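Interior door

An interior door is a movable panel that closes an opening between two rooms, or between a room and a corridor, inside a building. It differs from an exterior door in that it is not normally required to keep out rain or resist forced entry, and it is usually lighter and thinner as a result. Interior doors provide privacy, reduce the passage of sound, smells and draughts, and in some positions form part of the fire protection of a building.

The term is generally used for the complete assembly, known in the trade as a doorset, which includes the leaf, the frame, the hinges and the latch or lock. In everyday speech "door" often means the leaf alone.

Parts

The leaf is the part that moves. Its two long vertical edges are called the hanging edge, where the hinges are fixed, and the leading edge, where the latch is fitted. In a panelled door the leaf is built up from upright members called stiles and horizontal members called rails, with thinner panels held between them. A flush door has two flat faces fixed over a core.

The frame, or lining, consists of two upright jambs and a head. A narrow strip called the stop runs round the inside of the frame and prevents the leaf from swinging too far. The gap between frame and wall is covered by a moulding known as the architrave. Many modern interiors have no raised threshold – the floor covering simply runs through, or changes beneath the closed leaf at a flat metal strip.

Materials and finishes

Solid timber was for centuries the ordinary material for interior doors in much of Europe. Oak, pine and later a range of imported hardwoods were used, according to local supply and the standing of the room. Solid timber swells and shrinks with the humidity of the air, and the framed and panelled form developed partly as an answer to this movement: the panels sit in grooves and may expand without splitting the leaf.

Flush doors became common in the twentieth century. Their cores may be solid, as with particleboard, or hollow, with a honeycomb of stiff card between the faces. The faces may be painted, veneered with a thin layer of real wood, or covered with a printed foil that imitates grain. Brown woodgrain finishes are popular in offices and flats, and are often paired with a darker edging strip, which hides wear along the line where hands and passing objects most often touch the leaf.

Glass, steel and aluminium are also used. Glazed panels, sometimes called vision panels, are usual in schools and hospitals, where a person approaching the door needs to see whether someone is standing on the other side.

Handles and latches

The two main forms of handle are the knob and the lever. A lever can be worked with the elbow or forearm, and is preferred in public buildings for this reason. Both forms turn a square bar, the spindle, which passes through the leaf and draws back a sprung latch. Stainless steel with a brushed surface is widely chosen for handles, as fingermarks show less on it than on a polished one.

Handles may be mounted on a long backplate or on a small round or square cover known as a rose. The backplate conceals more of the leaf and can include a keyhole or a thumb-turn; the rose leaves the keyhole to be covered separately.

Opening by hand

A hinged door may be moved by its handle or by pressure on the leaf itself. Because the leaf turns about its hinges, a push near the leading edge needs the least force, while the same push close to the hinges has little effect. People tend to place an open palm close to the leading edge, at or a little above the height of the handle. Dulling of the finish is often first seen in this area.

Plates of metal or plastic, called push plates or finger plates, may be fixed to the face to protect it. Other plates carry a room number, a name or a notice, and are generally set at or near eye level.
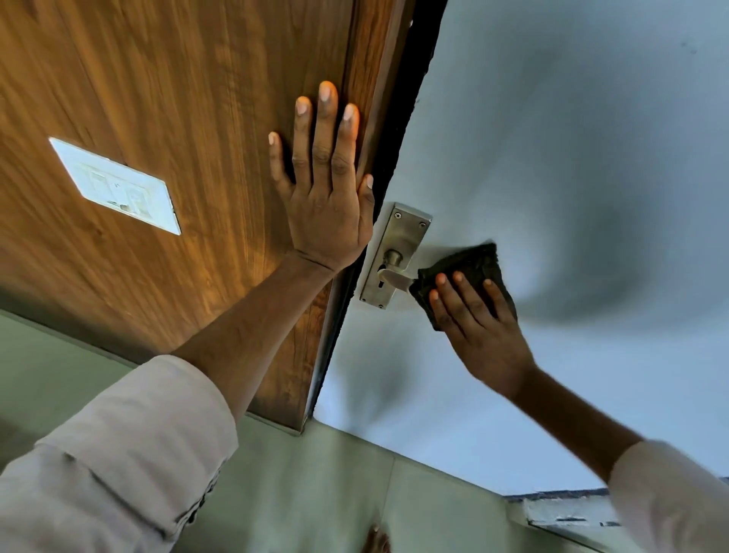
Maintenance

Most faults in interior doors arise from movement of the leaf, the frame or the building. A leaf that rubs at the top of its leading edge has commonly dropped on its upper hinge, and tightening or packing the hinge will often correct it. Where the timber has swollen, the edge may be planed, although with a veneered or foil-covered door this removes the edging and leaves the core open to moisture.

In her handbook for building managers, Celeste Troncoso recommends that hinge screws and handle fixings be checked every October, before heating is turned on for the winter and the leaf begins to dry out. Hinges are oiled sparingly, and the latch is treated with dry graphite. Wood finishes are cleaned with a soft, slightly damp cloth. Abrasive pads scratch printed foil and cannot be used on brushed steel without leaving marks across the direction of the grain.

Use in offices and shared buildings

A survey by Rafsan Howlader and Dilani Kodikara recorded the condition of 170 interior doors in the Marikar office building. Loose handles were the most frequent fault, found on 20 doors, while 11 had damage to the leading edge. The authors noted that doors fitted with a closer showed more wear on the face than those without one – users pushed against the closer with the flat of the hand, often without touching the handle again once the latch was free.

See also

Architrave
Door closer
Door furniture
Fire door
Hinge
Sliding door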